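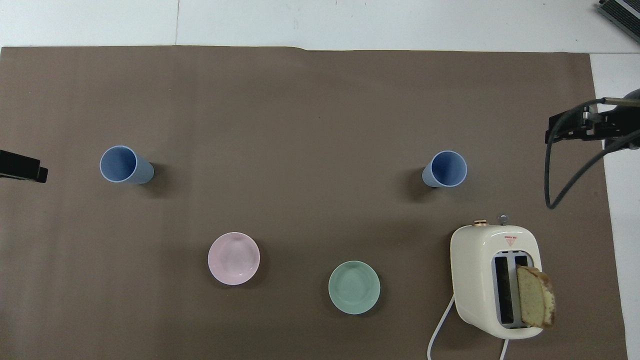 Breakfast on Paper: A First Session With the Clenon Two-Arm Bench Kit

Kits > Bench Robots > Clenon > Tutorials

Overview Setup Teaching Troubleshooting Spares

Clenon sells its two-arm kit for $980, or $1,000 with the cable clips, which ought to tell you something about the cables. The brochure promises a robot that will tidy up after breakfast. Mine spent its first week moving a cup slightly to the left. Here is how to do better in an afternoon.

1. Cover the table

Lay down a big sheet of brown paper and smooth it from the middle out. A crease is fine. The wrist cameras got confused on my bare white tabletop, and paper costs less than the Sorkance mat the manual keeps nudging you toward.

2. Set out the props

Two blue plastic cups on their sides, a pink saucer, a green saucer and a toaster will do nicely. Stand a slice in one slot so there's something soft to practise on later. Leave the toaster switched off at the wall; the robot has no opinion about electricity and you should have one on its behalf. Keep the cord out toward your side of the table.

3. Park the arms

Bring one gripper in from each side and stop it near its cup. Check that the cable loop on the right-hand arm has slack, then check again with the arm fully stretched. I skipped the second check and pulled out a plug.

4. Teach the cups first

Open the Astness app, choose Record and guide the arm through standing a cup upright. Grip the body, well back from the rim. Vary which way the mouth points between recordings, or you'll own a robot that only understands cups facing left. I made 189 recordings before it was reliable. The quick-start card suggests "a few".

5. Then the saucers

Saucers are flat, and the stock fingers are thick. Swap in the thin tips from bag 602 and come at the rim from a low angle. Expect some scooting.

6. Bread last

Drop the grip force to its lowest setting and lift straight up. Older firmware, code-named Kırmızıgül, ignores this setting with great confidence, so update first. Have a dustpan handy.

Worth the money? If you enjoy teaching, yes. If you want the dishes put away, you've already got two arms.

Contact | © Bench Kit Notes | Back to top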